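Mangoes that never go off

August 8, 2019

I have been meaning to write about the fruit for weeks, and I keep putting it off because every time I sit down somebody asks me where the good scissors are. So, with the kettle on and the door shut, here goes.

Those of you who have been reading since the spring will remember that in May I decided to sort out the play food. We have had play food in this house for longer than we have had the sofa. It began with a bag of wooden vegetables from my mother-in-law, went on through a till and a set of tiny tins, and by this year it had filled two drawers and part of the airing cupboard. There were cakes with no candles and candles with no cakes. There was half a pizza. When my two opened up their shop on the landing (it is called Skoltumby, and please don't ask me what it means, I have asked and been given a long answer) the customers had to step over most of the stock to reach the counter.

I tipped the whole lot out on the bedroom carpet one wet afternoon and made a start. Anything cracked went in the bin, anything nice that we had grown out of went in a bag for Hanane Mansour's little ones down the road, and the rest I tried to put into families. Bread with bread, tins with tins, and so on. It was rather soothing, like doing the edges of a jigsaw, and I had the radio on and quite forgot about lunch.

What surprised me was which things I couldn't part with. I had expected to be sentimental over the wooden vegetables, and I was a bit, but the ones I went on picking up and putting back were the plastic mangoes. I bought them at a car boot sale years ago from a man who was selling off the contents of a café window, and I think I paid him 40 pence for the lot, which even then felt like robbery. They are much more like proper fruit than most toy fruit is. Somebody took trouble over them. The skins are wrinkled and a little lumpy, just as mangoes go when they have been sitting in the bowl for a few days and you keep meaning to eat them, and no two are quite the same colour or size.

My friend Urszula Żak, who grew up with a father in the greengrocery trade, picked up the green one when she came for coffee and gave it a squeeze before she realised. I was delighted! She then told me at some length how her father used to set out his stall, and I have been trying to do things his way ever since. Big ones where people can see them, small ones tucked up at the back, nothing piled so high that it rolls away when you take one from the bottom. And a basket with holes in it, always, so the air can get through. I did point out that plastic mangoes don't need air. She said that a shop was a shop.

So a basket with holes it was. I had a good look through the cupboard under the stairs and found a bright green one, and gave it a scrub in the bath with an old nailbrush. (If you have never cleaned one of these baskets, all those little gaps hold on to fluff like you wouldn't believe. An old toothbrush would have been better, and I would do it that way another time.) The green sets off the orange beautifully, and the children said at once that it must be for the mangoes and nothing else — no lemons, no tins, and certainly not the half a pizza.

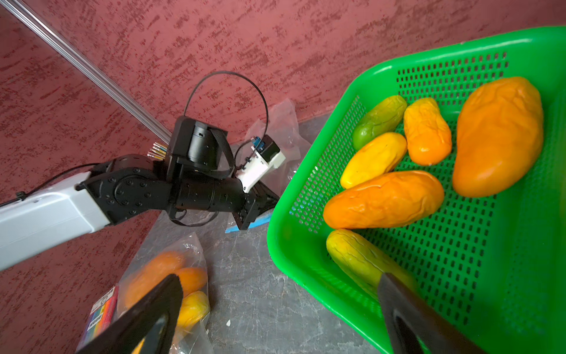
The mango basket, with the big orange one taking up more than its fair share of room.

I am fondest of the small green one with the touch of yellow along its bottom edge. My daughter says it isn't ready yet and won't sell it. She has been telling customers to come back for it all summer, and my husband, who has tried more than once, has offered her 20 pence, then 2,000 pounds, and lately 3,000 pounds and a go on his phone. It is still not ready. The yellow one in the middle can be bought by anyone, and the long orange one is on special offer, though I have never got to the bottom of what the offer is.

The rest of the sorting is holding up fairly well, I'm pleased to say. The bread has wandered a bit. The tins live in a shoebox now, on its side, so that they can be seen from the front, and the till has a shelf of its own with the paper money underneath it in an envelope. I still haven't found a good answer for the cakes, which don't stack and won't lie flat, so if any of you have managed it, do leave me a comment. I'd be so glad of ideas before the school holidays are over.

Next time I'll try to write up the plum crumble I promised Cameron Treloar the recipe for — real plums, those, and they want using by the weekend.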